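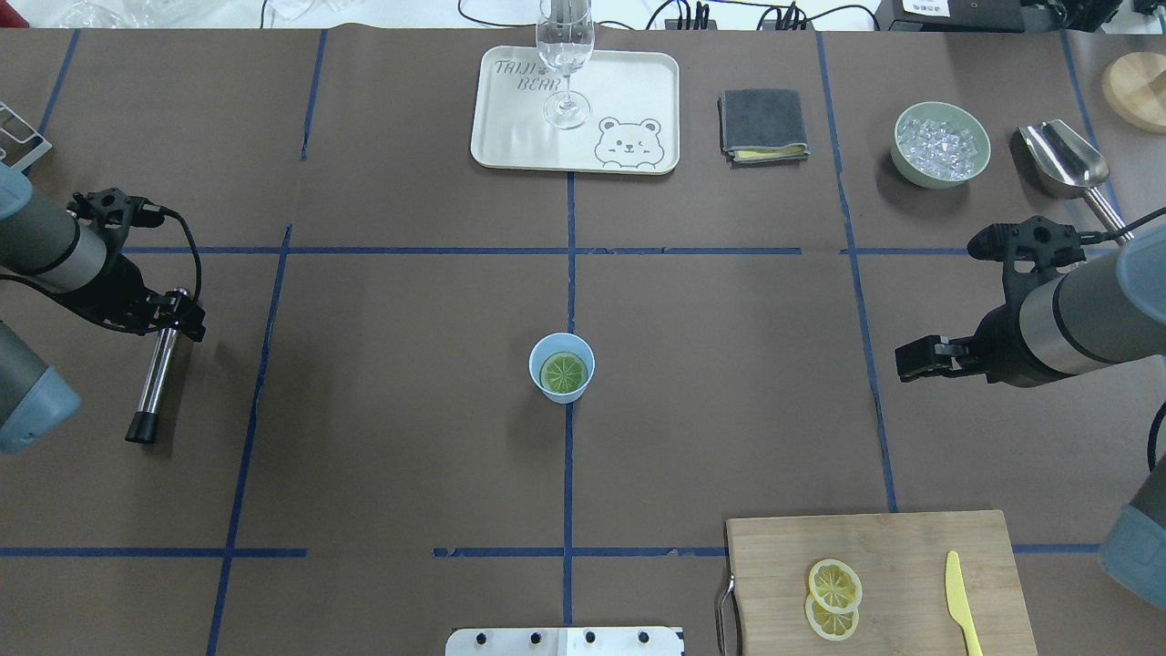
2021-01-26

Still dry. Nearly didn't write this, tea's on and I've got to ring Mum before her programme. Quick one then.

Bad night again. Awake at stupid o'clock thinking about cheese on toast and the gas bill. Everyone said the sleep would be the first thing to come good and mine's gone the other way, I drop off fine and then ping, wide awake, ceiling. Drank a pint of water, which meant up again an hour later. Dozed through the alarm.

Work all right. Long call with the Trinivbridge lot, camera off, ate a crumpet. Walked down to Mihăilă for milk and stood in front of the fridge far too long. Came out with milk, a bag of limes and four of the Hallutberg no-alcohol ones. Had one of those last week and it tasted like wet bread. Second one was better. Might be getting used to it, might be giving up.

Rain all the way back. Phone says 3086 steps, pathetic, but it's 3086 more than Sunday.

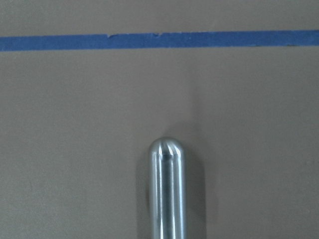 Sheena Tennant reckons the third week is the worst and after that you stop noticing what time it is. I do still notice. Six o'clock comes round and my hand goes to the cupboard on its own. Told her so and she said to go and have a bath at six, every day, whether I'm mucky or not. Tried it tonight. Water went cold halfway, forgot the heating was off. But it did get me to half past.

Things that help so far, before I forget:

- eating earlier, proper dinner, pudding too
- something sour in the drink, lime or a splash of vinegar (sounds vile, isnt)
- not watching anything where they're all in a pub

Things that don't:

- the app. Deleted it. Kept sending me a cartoon liver
- herbal tea 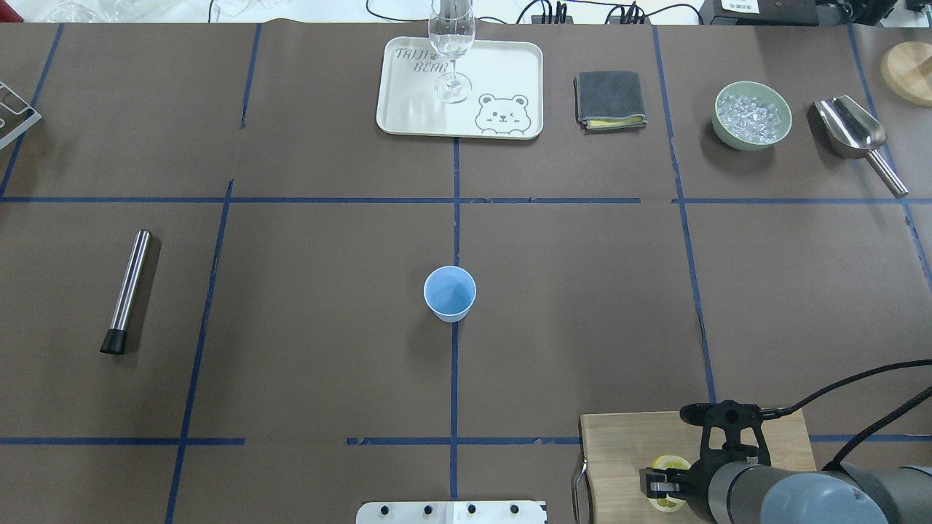 *Brown paper, blue tape, the cream tray.*

Did the sums on the back of an envelope at lunch. Saved some 60 quid so far, if I'm truthful about October as a normal month, and I don't think October was a normal month. Spent 20 of it on fizzy water and crisps. The rest is meant to go in the Skitden jar for when we're allowed to go anywhere again. Want the little room at the top, the one with the sloping roof where I banged my head. Want chips on the wall by the harbour. Would I have a half with the chips? Probably. Don't know yet. Keep going back and forth on it. 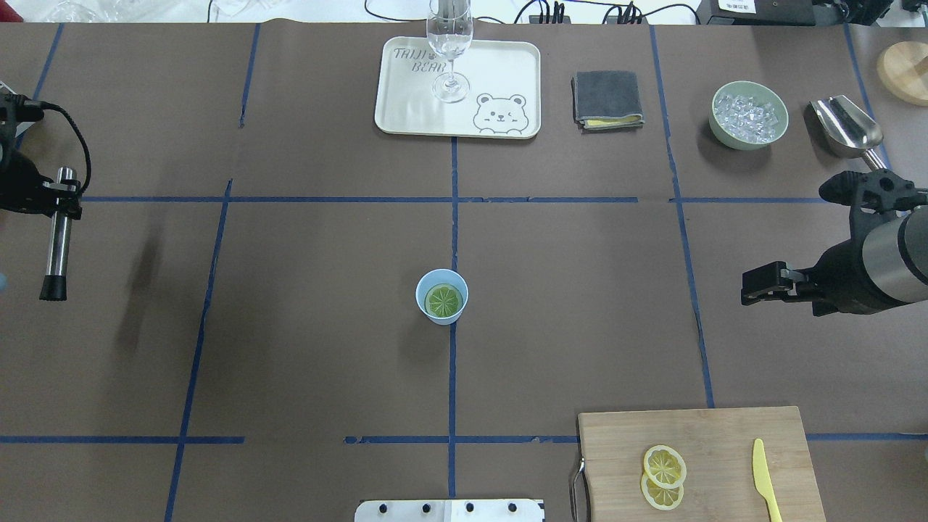

Why would you go back to it at all, if the mornings are better? was what I got down the phone when I said that to Mum. (Rang her in the end, she'd missed the programme anyway, wrong channel.) Didn't have much of an answer. The mornings arent that much better, Mum. Skin's a bit nicer. Less cross. I do miss the first ten minutes of a glass of red and not really the rest of it.

She's sending a fruit cake. Says there's no brandy in it. There will be brandy in it.

Pasta's boiling over, got to go. Bins tomorrow, green one.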